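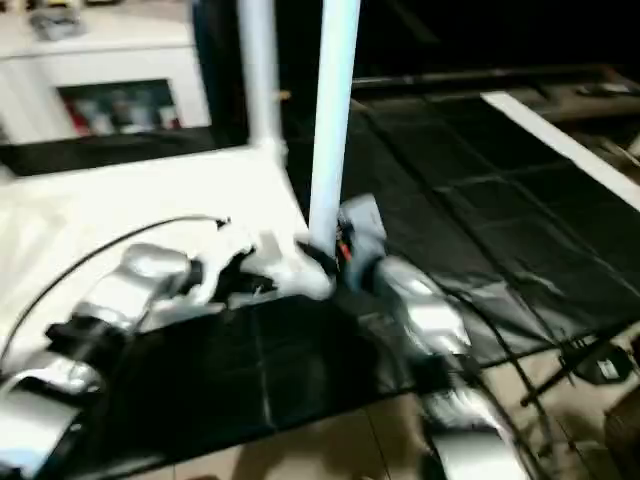
The bench as it stands now, with the black mat down and the white pole clamped at its foot.

The Warotley Gridded Bench Mat, large size, black

Posted Sep 17, 2021

I resisted selling bench mats for a long time. They're heavy, they're a pain to ship, and everybody who comes into the shop already has an old bath towel or a slab of cardboard on their table and seems pretty happy with it. I was one of those people! Then I bought a Warotley for my own bench back in January, meaning to try it for a month, and it has stayed put ever since. So now I stock them, and this page is where I get to go on about it.

First, the basics. It's a big black mat with faint lighter lines on it, laid out as a grid. The lines are on the quiet side, and I know that bugs some people (see the comments, ha). I like it. When I'm working I want to be able to find a straight edge if I look for one, and the rest of the time I want the surface to disappear so I can see the screw I just dropped. Bright yellow grid lines make my eyes swim after an hour.

The large is 63 inches on the long side and comes rolled in a tube. Please don't unroll it and start work the same afternoon. Mine had a curl at one end that took a few days to settle, and I weighed it down with paint cans and a dictionary. Warm room, grid side up, leave it alone. If you fold it you'll have a crease forever, and I can't take it back with a crease in it.

How it does in use

I fix things, mostly. Lamps, small motors, a lot of stuff with wires hanging out of it. What I want from a mat is that little parts stay where I set them down, and this one has just enough grip for that without feeling sticky. Round things still roll a bit. It's a mat, not a tray.

It cuts fine with a craft knife as long as you keep the pressure light. Heavy cuts leave a mark you can feel with a fingernail. I would not put a hot soldering iron on it, and I'd go easy with solvents too — I tested a corner with paint thinner and got a dull patch about which I'm still a little sad. Soapy water and a soft cloth do everything I need.

Dust shows. I won't pretend otherwise. It's black, and every bit of lint in the county will find it. I run a damp cloth over mine before I start on anything and that's good enough for me.

Clamps and posts

This is the question I get most, so let me try to answer it properly. A lot of us have something upright on the bench, a lamp post or a pole for hanging things from, and you want to know if the mat has to come off first. It depends on your clamp. If it grips the table edge, measure how far it opens and allow for the mat, or just stop the mat short of it. I went with the second option on my old table because the jaws were already at their limit.

If your pole needs to come up through the middle, you can cut a notch. Use a new blade, go slowly, make several passes, and round off the inside corner so it doesn't tear. Please measure twice. I have 11 offcuts in a drawer from people who didn't and came back for another mat, and while I'm grateful for the business I feel bad about it every time.

And run your wires somewhere sensible before you lay it all down. Lifting a mat this size with a full bench on it is no fun at all.

What you get

One large mat, rolled, in a cardboard tube
A folded sheet of care instructions (small print, sorry)
24 months of cover from me against splitting or peeling, as long as it hasn't been folded

What I'd change

I wish it came with a strip for the front edge, where my forearms rest. The plain edge is a bit sharp when it's new. I took mine down with fine sandpaper and it's comfortable now, but I'd rather not have had to. The Makar mat has a softer edge, if that matters to you more than the grid does. It's thinner though, and I found it slid around on a painted table.

Comments

benchrat13: Had mine since spring. Grid is too faint for me, I went over a few lines with a silver pencil. Otherwise great.

oldlampguy: How long did yours take to flatten? Mine's been under books for two days and still has a wave in it.

Shop reply: Give it a few more! Mine was stubborn at one end too.

quiltingsue: I bought this for fabric and love it, but yes to the lint. Oh my goodness the lint.

Recently added

Makar thin bench mat, gray
Prorura table edge clamp, medium
Thaweesak parts tray with lid
Warotley Gridded Bench Mat, small size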